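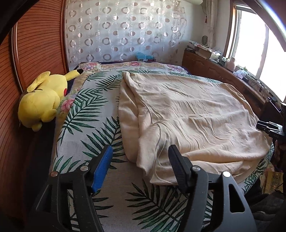

Bedroom 2, cream throw on the palm-print cover, jaws open.

Ticket: Throw-folding routine stalls on the second fold
Product: Valtidik bed-making package, running on the Craddock arm
Status: Open, waiting on customer
Priority: I put normal, but my patience says high

Original report

Hi Esness support! Me again, the one with the blanket problem. I've been trying to get the Valtidik package to do one chore from start to finish, which is folding a throw and leaving it at the foot of the bed, and I'm stuck at the same point every time. The first fold is fine. Pretty nice, even! Then it goes for the second fold, closes the jaws on the doubled edge, and picks up the bedcover along with the throw. Everything slides toward the floor and the routine quits with code 41.

What I've tried so far:

Restarted the controller, then restarted it again with the network cable out (a forum post swore by this).

Dropped the grip force from 800 to the lowest setting the menu lets me pick. Now it doesn't grab the cover, but it doesn't hold the throw either, so I've traded one failure for another.

Ran the same routine on a bare mattress. It finished 6 times out of 7, and the one miss was my fault for leaning on the bed.

So I think the fold planning is okay and the trouble is telling one soft layer from the one beneath it. The throw is pale beige, the background of the cover is off-white, and the throw is full of shallow wrinkles. I can see how a depth map would make mush of that. The big dark green fronds ought to help, though, right? They stop dead where the throw starts.

Update, same afternoon

Your first reply asked me to clear the bed and try again. I get why, but I'd like to keep the Pikachu where it is if there's any way to do it. A bed in a real house has a giant yellow plush on it, and a flowered bolster, and a little blue plastic bag up by the wall. If I have to tidy up before the machine can tidy up, I may as well fold the blanket myself — it takes me less time than booting the controller.

I did move the starting grasp higher, onto the long folded ridge on the left side of the throw. Better! The ridge gives the jaws something to close on before they get down to the cover. Two clean second folds in a row, then code 41 again when it went after the lower corner, the one that hangs over the right edge of the mattress. It seems to treat the hanging part as the side of the bed.

Update, next morning

Installed the Cimine cloth model you linked. Setup went fine except that it wanted the mattress entered as a box, and mine has a really rounded edge. Is there a setting for edge radius? I looked under Surfaces and under Advanced and found zip. I rounded the numbers down and it stopped short of the corner altogether, which at least didn't trigger the error.

Questions I still have

Can I mark the bedcover as "don't touch" by its print, or only by height?

Is there a pinch-and-lift check, where it raises the cloth a little and looks for a second layer before it commits? I do that with my own fingers without thinking.

Should I be changing the finger pads? The blue rubber ones are grippy, and I wonder if they're too grippy for a knit bedspread sort of job — sorry, I don't know what my cover is made of, scratch the knit part.

I was asked whether I'd call this usable day to day. Not for this chore, not yet. It folds towels on the kitchen table all day long and I'm happy with that. Soft stuff on top of other soft stuff is where it loses the plot. I'll leave the ticket open and send the log from the corner failure tonight, once I've worked out where the new version saves them.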